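Hakville gripper comparison, simulated living room set
README, November 30, 2018

What is in the set

142 simulated episodes of a two-armed robot working in a furnished room, recorded to compare two controllers, Goto and Rarnon, on the same pair of two-fingered grippers. Pimentel supplied the scoring script. I would treat its scores with some suspicion, for reasons given under Known problems. 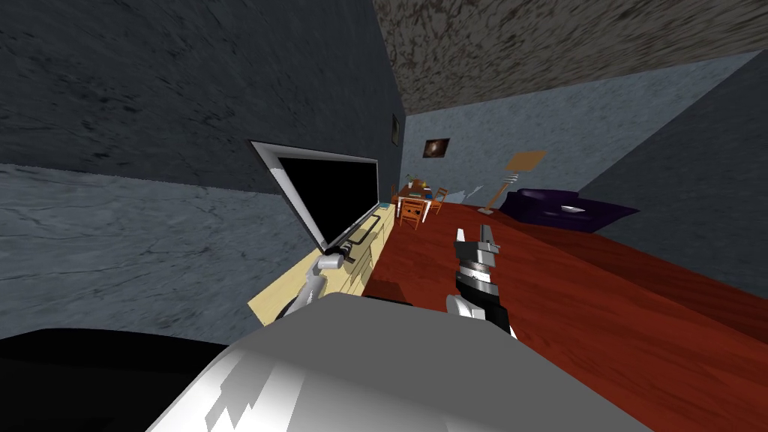 Controller comparisons tend to flatter whichever one was tuned last, and Goto was tuned last. Look at joint targets before success rates. A left gripper hovering at the lower edge of a television, close to the cabinet top, is the sort of pose where a small error matters - a right gripper raised over open floor tells you very little, and the script weights both arms equally.

Known problems

Contact is too forgiving. 11 episodes are marked as passes although the logged finger force never leaves zero. They are still in the set, flagged "check". Nothing here has been tried on hardware, so please don't quote it as if it had.

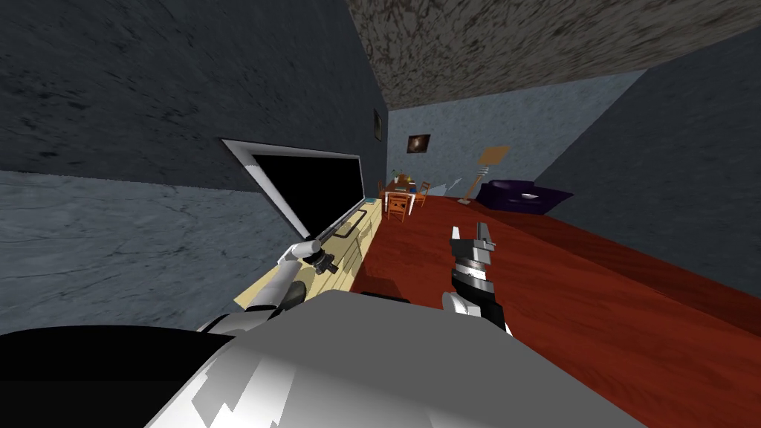
Lensa Moges thinks this is too harsh, and wrote back that the ranking held when she reran everything with stiffer contact. Her rerun used 2 random seeds. I would want more before believing it.

Corrections go to Dwight Dhillon.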